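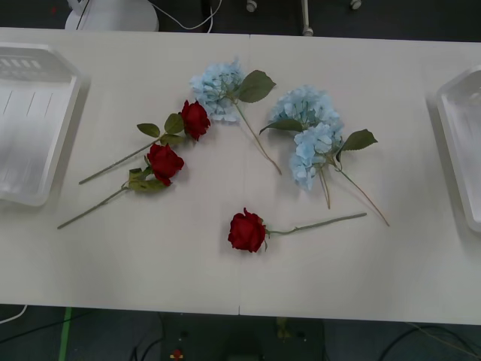 Unit 4: Sorting and Preparing Artificial Stems

Course handout, Lurkmont School of Floral Display
Instructor: Ksawery Kalinowski

This unit covers the handling of artificial flowers before arrangement. Students are expected to have read the section on stem types in the course reader, page 73.

Work surface. Stems are laid out on a clear, light-colored table. A pale surface makes loose threads and detached florets easier to find. Shallow trays are kept at the ends of the table so that the middle remains free for sorting.

Line and mass flowers. For this unit, the single red rose is treated as a line flower and the blue hydrangea as a mass flower. A hydrangea head is made up of many small florets and will fill a space that would otherwise require several roses. Students should separate the two kinds before any stem is cut or bent.

Procedure. Hold each stem below the lowest leaf – never by the bloom. Open the leaves by hand and turn them outward. Where two roses have been stored together, lift the upper one first. Place roses in one tray and hydrangeas in the other, with all heads facing the same way.

Assessment. Each student will submit one sorted tray and a written stem list. The exercise carries 40 points. Lists are to be left in Room 217 before the July review.

Search this site Enter keywords

Shares 4 Comments 0

Contact the School Office | © Lurkmont School of Floral Display | Back to top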